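Foire aux questions - projet Rurngate, atelier partagé de Drultetville

Faut-il être adhérent pour participer ?
Non pour regarder, oui pour toucher au matériel. L'inscription se fait auprès de Živko Gashi, à l'atelier.

Sur quoi travaillez-vous en ce moment ?
Sur les courses en rayon : une main tient le panier, l'autre prend une bouteille. Les deux bras doivent rester coordonnés, sinon le panier vient cogner l'étagère.

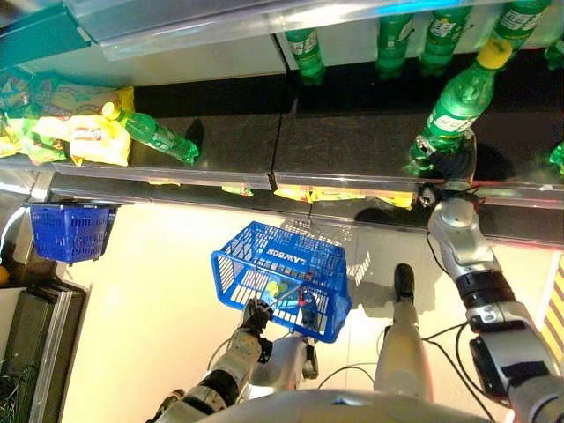 Quelle charge le bras peut-il porter ?
Nous limitons à 4 kg par bras, panier compris. Au-delà, le logiciel Drutoline coupe les moteurs de l'épaule.

Pourquoi saisir la bouteille par le bas ?
Le plastique s'écrase moins près du fond. Nous avons aussi essayé par le bouchon en août - la prise glissait trop souvent. Une bouteille couchée demande un autre réglage du poignet, encore en cours. 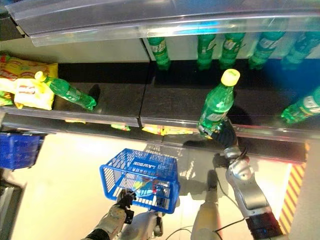

Prise d'une bouteille debout, pince droite, panier dans la main gauche.

Les plans sont-ils disponibles ?
Oui, dans le classeur Berisha et sur le serveur de l'atelier. La liste de pièces compte 342 références, visserie comprise.

Combien de temps dure une séance ?
Jusqu'à 50 minutes, puis on vérifie les câbles et le serrage des vis.

Quand a lieu la prochaine séance ouverte ?
Lundi 20 novembre, à l'atelier.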